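Small engine generator keeps surging under load, no idea what's left

Home Power and Small Engines > Generators > Repair

solderblob
Posts: 152
I have a Kunow portable that I bought used for the price of a decent pair of boots. Starts on the second pull. Runs like a sewing machine with nothing plugged in. Put a space heater on it and it goes up and down like it's trying to remember a song.

Done so far: new plug, fresh gas, cleaned the air filter, pulled the carb and soaked it overnight. Put it all back and had no parts left over, a first for me. Still surges. What else is there?

Kanley_Flats
Posts: 1641
You cleaned the main jet and forgot the pilot jet. Everybody does. It's the tiny one under the idle screw and it plugs up if you look at it wrong. Run one strand of copper wire through it, not a drill bit, please.

rustbelt_ohm
Posts: 554
If it ran rough with no load I'd agree with Kanley. It doesn't. It idles fine and hunts when the heater kicks on. That's governor. Look at the little spring between the governor arm and the throttle. If somebody stretched it, or moved it to a different hole to "get more power," you get exactly this.

Kanley_Flats
Posts: 1641
A portable with nothing plugged in isn't idling, it's sitting at full speed with no work to do. Different thing. A lean carb will hunt either way.

rustbelt_ohm
Posts: 554
And yet his doesn't hunt either way. Read the first post.

solderblob
Posts: 152
Please keep fighting, I'm learning a lot. I went out and looked. The spring is on the middle hole of three and looks a bit long, but I have never met this spring before so I can't say if it has let itself go. I ordered a Harju carb kit and a spring. I'm setting up indoors while I wait, the garage is too cold to feel a screw in.

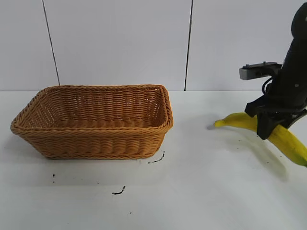 Re: Surging under load, the parts came

solderblob
Posts: 152
1/15/23 update. Ran the copper strand through the pilot jet. It wasn't plugged. Sorry, Kanley. Put the new spring on in the same hole and the surge went from terrible to annoying. So rustbelt gets half a point.

pullcord_pete
Posts: 5
New here. Did you check the gasket between the carb and the engine? Mine had a crack you couldn't see until it was off. Spray a little carb cleaner around the joint with it running and listen for the speed to change. Keep it off the muffler unless you're tired of your eyebrows.

Kanley_Flats
Posts: 1641
Air leak makes it lean. Lean is what I said.

rustbelt_ohm
Posts: 554
You said pilot jet.

Kanley_Flats
Posts: 1641
I said pilot jet in the spirit of lean.

solderblob
Posts: 152
Speed jumped the second the spray hit the top of the joint. Pulled it apart and the gasket came off in two pieces. There was one in the kit, so on it went. Heater on, heater off, heater plus shop light, and it holds steady. Voltage at the outlet looks sane too.

Anybody know if the Traluleo fuel shutoff fits the hose on these? Mine drips a little at the tank and I'd like to stop before this becomes a hobby.

rustbelt_ohm
Posts: 554
Measure the inside of the hose first. I bought one without measuring and now it lives in a drawer. And shut the thing down and let it cool before you open any fuel line. Move that spring back to wherever the manual says while you're at it.

solderblob
Posts: 152
There's a manual?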